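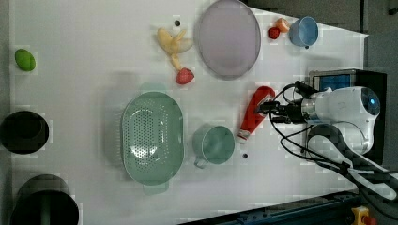 Can a robot clear the kitchen table after supper yet?

It can put a few light things in a bowl if the table is laid out kindly and you're in no hurry, but it can't do your kitchen.

Hi Kanyarat, hi all,

That's my short version, and now you get the long one because it's raining in Flostalport and I've got a pot of coffee to get through. Kanyarat's message is at the bottom for anyone who missed it (the digest went out without it, I think, at least mine did).

I've been following the table-clearing stuff ever since I stopped doing shifts at the packing plant in Jakurholm, so take this as coming from someone who has picked up a LOT of things and put them in other things. The plant had machines, plenty of them, and they were wonderful at one job. Same carton, same belt, same height, all night long. On a good night our end of the line did 2000 cartons and the machine never once asked for a break. Then somebody would switch to the soft refill pouches and we'd all be back doing it by hand, because a pouch slumps differently every time.

A kitchen is nothing but pouches! Well, you know what I mean. Cups with the handle pointing any old way, a colander somebody left out, fruit, one plate far too big for the cupboard. The part that looks like nothing to us is deciding where to take hold. You grab a mug by the handle or the rim or around the middle and you couldn't tell me afterward which one it was. An arm has to settle that before it closes on anything, and do it all over again for the next item.
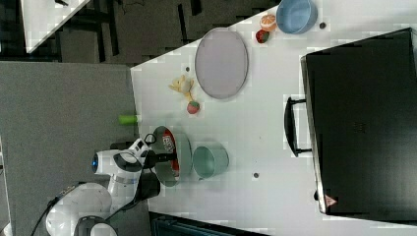 Overhead view: gripper above the bowl, plate and cup still out on the table.

I do think toy food is a fair place to start, and I'm going to stick up for it, since a couple of people on this list were snooty about it in the spring. A plush banana can't bruise. If it gets dropped you pick it up and go again, and you can go again all afternoon without buying groceries. What I'd want to hear about is the step after that. A real peach, a glass with an inch of juice in it, a greasy plate. Plates are the ones I'd bet against, by the way. Flat on a flat table, hardly any lip to get under. I use a fingernail, and I've never seen anybody fit a gripper with one of those.

Now Kanyarat, your question about your mother's place. You said the sales rep from Ackah told you "tidying" would be included. I'd get that word in writing with a list next to it, and I'd ask to have it done in her kitchen with her own dishes. Ask where a person has to stand, too, and who sets the table back up when it goes wrong. If the answer is "our technician," ask how far away the technician lives. They quoted my cousin $700 just for the site visit and then $200 a month after that, and this was before anyone had looked at the kitchen at all. She bought a dishwasher.

One more thing about softness, because you mentioned dish towels.
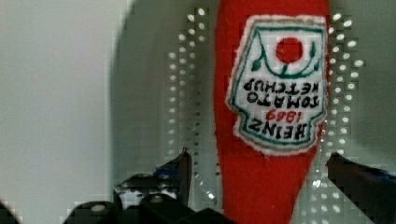 Soft things are easier to hold and harder to put down, if that makes sense. You can squeeze a stuffed thing pretty hard and it forgives you, so the grabbing part has lots of slack in it. But then it leans, or rolls, or flops over the side of the bowl, and you've got the next problem. Towels are that times ten. At the plant the rags were the very last thing anybody tried to automate, and when I left they were still going in the bin by hand. So I wouldn't count on folding. Moving a towel from the table to a basket, maybe, one at a time, if she doesn't mind what it looks like when it lands.

For what it's worth I'm more hopeful than I sound. I'd love one of these for the boring stretch between supper and bed, and I wouldn't care if it took an hour so long as it was done by morning and my cups were in one piece. Slow is fine. My knees are slow. It's the needing somebody to stand there that spoils it.

Does anyone on here know whether the Mukstead open day is still on for September? I'd go if somebody can give me a ride from the station. And if you do go, bring a real mug in your bag and ask them to try it.

Kamonchanok

Kanyarat Phromma wrote on 3rd August:

Hello everyone,

Not sure this is the right list but you all seem to know about this. My mother lives alone and can't bend or lift much now. She cooks fine, it's the clearing up afterward that beats her, so things sit on the table for days. A rep from Ackah says their arm does "tidying" and the deposit would be $2000. Is this real yet? Can it do cups and plates, and what about dish towels, she has dozens. I don't need it to be fast. I just don't want to spend that much on something that only works in a showroom.

Thanks for any help,
Kanyarat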